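Recording demos for a small arm – quick how-to

Posted Tuesday, January 17, 2023 by Lejla Berisha

Writing this down fast before I forget the settings again. Assumes you have the arm built, servos numbered, and Skeroline installed on the laptop. If the servos aren't calibrated go do that first, nothing below will help you.

What you need

The arm. Table that doesn't wobble. One small box or crate the fingers can get hold of, with something blue in it. 2 cameras, one looking down at the table, one from the side. Enough disk – raw video eats it.

Set up the cameras

Clamp them. Tape the clamps. Then dont touch them until the whole set is done. If one gets bumped, stop, start a new folder, call it something different. Mixing camera positions in one folder cost me a weekend.

Turn off auto exposure and auto white balance on both. Skeroline has a checkbox for it but it resets when you unplug the camera, so check every time.

Record

1. Home the arm. Wait for the servos to settle.
2. Put the box down somewhere in reach. Move it a bit every episode, turn it a bit too. Same spot every time = a policy that only knows that spot.
3. Start recording, count to two, then move.
4. Come in from above, fingers open wide. Close slow. Lift, carry, set down, open, back off.
5. Stop. Mark it good or bad right away. You will not remember later.

Keep each one short. Mine get cut at 329 frames, anything longer means I was dithering and it goes in the bad pile. Don't fix a botched grab halfway and call it good, at least not in the first batch. Recovery demos are useful but put them in thier own folder.

How many

Do 100 and train on that. It'll be poor but you find out whether the cables snag, the timestamps drift, etc. Then go for 500. Spread it over a few days, your driving gets sloppy after an hour or so.

Check before you train

Play back every tenth episode with both views side by side. Look for:

Joint readings that lag the video.
Fingers closed in the log, open on screen (or the other way round).
A cable hanging across the box.
Your own hand. Happens more than you'd think.

Export with the Prendidia converter, version matters, the old one drops the gripper channel with no warning. Open one exported file and plot the gripper column. Flat line – wrong version.

Views of the arm and the box:

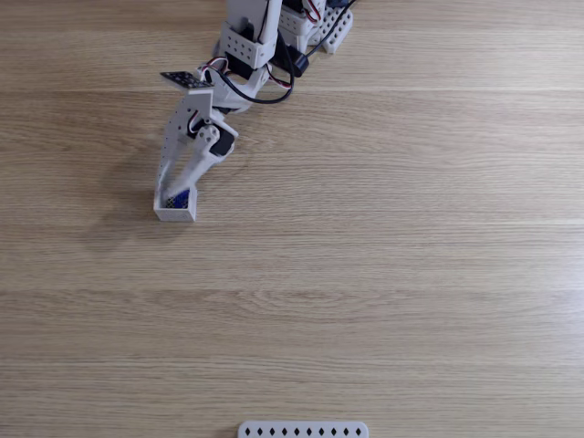
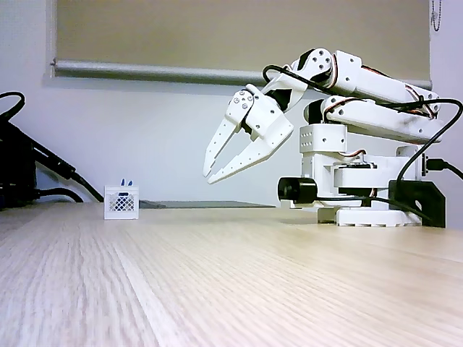

Top: box between the fingers. Bottom: gripper open, box standing out on the table.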